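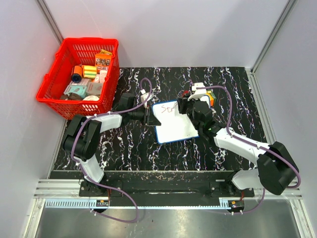
Photo: Duván Rivadeneyra / Grendudell

I have terrible handwriting. My third grade teacher gave up on it, my bank has called me twice about my signature, and last June I found out that I can pass the problem along to a machine.

My friend Hortensia Correa runs the teaching bench at Grendudell, and she let me sit down and drive a pair of arms through a writing task. You hold the controls, the arms do what your hands do, and the whole thing gets saved so a program can learn from it later. Whiteboard, marker, one short word. How hard could it be? I got as far as "Str" on one try and my S looked like a worm that had changed its mind. (The letters up top are a lot better than mine, and I'm a little bitter about it.)

So here's my opinion, and I've held it ever since: we should stop treating the people who do this work as button pushers. The job title is usually something like "operator" or "data associate," and the pay matches. But what I watched Hortensia's crew do looked a whole lot more like teaching.

Take the arm that isn't writing. I'd have left it parked. Ulises Tello, who has been on the bench longer than anybody else there, keeps it at the other side of the board, because a small whiteboard on a slick black surface wants to skate away the second you press on it. You do this at home with your left hand and never think about it. Well, the robot has never thought about it either! Somebody has to know that holding still is half of writing, and somebody has to do it again and again, a little differently each time, with the board turned a bit or sitting farther back.

Ulises asked for 200 good runs of that one task. I gave him 5 before my shoulders quit, and he kept two of them.

Now, my brother-in-law Gilberto thinks I'm being sentimental. He sells Kivudine scheduling software to warehouses and he says hand teaching is a phase, like switchboard operators, and that in a few years the machines will pick it all up from video. Maybe so. I've lost bets to Gilberto before. But a video of me writing doesn't tell you how hard I'm pressing, or that I felt the tip start to drag and eased off. When you drive the arms, you feel your way around that stuff (badly, in my case), and your corrections go into the record along with everything else.

I also like that the setup wasn't fussy. There was a red shopping basket full of packages shoved in the back corner while the arms worked on the board, and I think that's just fine. My kitchen table looks worse. If a robot can only write on a board in a perfectly bare room, I don't have much use for it.

What I'd ask for is pretty small. Put the teachers' names on the work. Hernán Muñoz, who I'm told has the nicest lowercase r in the building, ought to get a credit when some machine writes a grocery list in his hand. Pay for the practice hours too, including the runs that get thrown out, since that's where I saw people get good.

Hortensia says I can come back and try again. I've been practicing my S on the backs of envelopes.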